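Guidance for staff and tenants of the Shehata Building
Last revised Jul 9, 2025

# How to Care for an Oiled Wooden Work Table

The large tables in the shared rooms are finished with oil and have no hard varnish over them. An oiled surface is pleasant to work on and easy to repair, but it needs regular attention. The following procedure applies to all oiled tables on the ground and upper floors. Tables with a painted or sealed top are covered in a separate sheet, available from the front office.

## Before You Begin

Reserve the table for a full day. The work itself takes 90 minutes, but the oil must be left to cure overnight before anything is placed on it. You will need:

- a soft brush and a vacuum with a brush head
- two buckets, one for soapy water and one for clean water
- mild soap flakes
- sandpaper in a medium and a fine grit
- Plitar table oil, clear
- lint-free cotton cloths
- gloves

Open at least one window. Do not use spray polish at any stage, as it leaves a film that prevents the oil from soaking in.

## Cleaning the Surface

1. Remove all loose items and brush the top toward the nearest edge.
2. Vacuum the joints and the underside of the lip, where crumbs and thread tend to gather.
3. Dissolve a small handful of soap flakes in warm water. Wring the cloth out well before it touches the wood.
4. Wash along the grain, working from one end to the other, and rinse with a second cloth.
5. Dry the surface at once and leave it to air until it feels the same temperature as the room.

Tables used for cloth and clothing rarely show deep stains, but they do collect lint, and fabric dye can transfer from a damp garment. Any such mark should be washed before it is sanded – sanding first tends to push the color further into the grain.
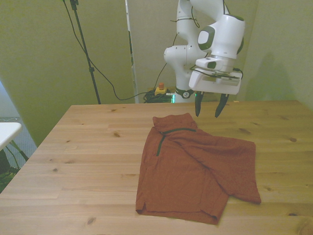
*A large light-colored table with a garment laid on it. Pale wood shows dye marks readily.*

## Sanding

Most tables need only a light pass with the fine grit. Use the medium grit where the wood feels rough or where a ring or mark remains after washing. Wrap the paper around a cork block and keep the strokes long and even. Pressing hard in one place will leave a hollow that shows once the oil is on.

Feather the edges of any repair into the surrounding wood. When finished, vacuum the dust and wipe the top with a barely damp cloth. Allow it to dry again.

## Applying the Oil

Stir the can slowly. Shaking brings in air bubbles, which dry as small pinholes. Pour a little oil onto a folded cloth and spread it thinly along the grain, including the edges and the end grain. End grain drinks more than the rest and may need a second helping straight away.

Wait 10 minutes, then wipe off everything that has not soaked in. The surface should look even and should not feel sticky. If a patch stays glossy, rub it with a clean cloth until it matches its surroundings. A second coat may be applied the next day to tables that see heavy use.

**Used cloths can catch fire on their own.** Spread them flat outdoors to dry, or place them in the metal bin filled with water beside the rear door. They must never be left in a heap or put in the ordinary trash.

## Records and Questions

Enter the date, the table number and the grit used in the maintenance log. Tables are oiled every July and again in winter. Requests for replacement supplies go to Zineb Slaoui in the front office. Damage such as splits, loose legs or lifted joints should be reported to Essam Ouazzani before any sanding is done.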